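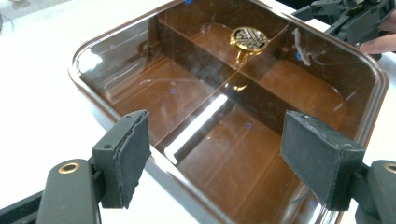 Chapter 15
Divided Containers and Small-Item Storage

15.1 Scope of the chapter

The previous chapter dealt with shelving and drawers, where the unit of storage is large enough to be picked up with a full hand. This chapter deals with boxes and trays that are split inside by fixed or removable walls. They hold stamps, seals, buttons, clips, hardware and similar items, most of them small enough to be lost in an ordinary drawer.

After completing the chapter the reader should be able to name the parts of a divided container, choose a compartment size for a given item, and write a sorting plan for a work table.

15.2 Terms

Compartment. One of the spaces formed when the interior of a container is split.

Divider. A wall that separates two compartments. A full-height divider reaches the level of the rim. A low divider stops short of it and allows small items to pass over when the container is tilted.

Rim. The top edge of the outer wall. The rim carries the lid, where there is one, and takes most of the wear.

Clear and tinted containers show their contents from the side. A tinted wall reduces contrast, so dark items in a brown container are harder to tell apart than light or metallic ones. Transparent dividers also reflect. A shiny item placed close to one may appear twice, and a person counting stock through the wall should confirm the count from above.

15.3 Opaque containers

Opaque boxes protect contents from light and give a uniform look on a shelf. Their main drawback is that the user must look in from the top, and the far compartment is often in shadow.
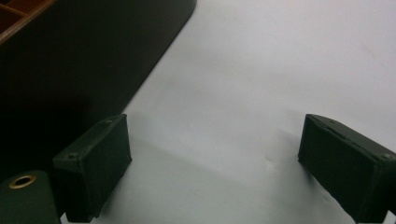 For this reason an opaque box should be placed below eye level, with its shorter compartments toward the user. Where the inside is dark wood, a strip of pale paper on the floor of each compartment will make small dark items easier to find. The strip is cut 2 mm short on each side so that it can be lifted out for cleaning.

Mairéad Geraghty's stockroom survey, used throughout this part of the book, covered 123 divided boxes holding 1,203 items. Misplaced items were recorded more often in opaque boxes than in clear ones. Labels on the outer wall narrowed the difference but did not remove it.

15.4 The work surface

Sorting is done on a plain, light-colored surface, cleared before the work begins. A pattern or strong grain hides small parts. A matte finish is preferred to a glossy one, as glare can be mistaken for a pale item.

Containers are set toward the edges of the surface and the middle is kept open. The open area is where items are laid out, compared and grouped before they go into a compartment.
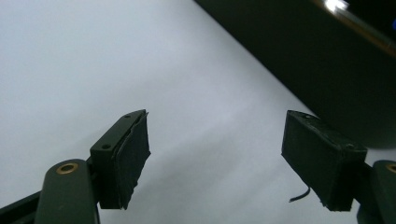 The size of the open area depends on the batch. As a working rule, it should be at least twice the footprint of the largest container in use. If the table is too small for this, the batch is divided and sorted in stages.

15.5 Order of work

1. Empty one container at a time.
2. Group the items by use, then by size.
3. Set aside broken pieces and loose fragments.
4. Wipe the floor and walls of each compartment.
5. Return each group to a single compartment and update the label.

Step 3 is often skipped. Fragments left in a compartment scratch plastic floors and collect in the corners, where rounded walls make them difficult to pick up. Section 15.6 describes the tools used to remove them.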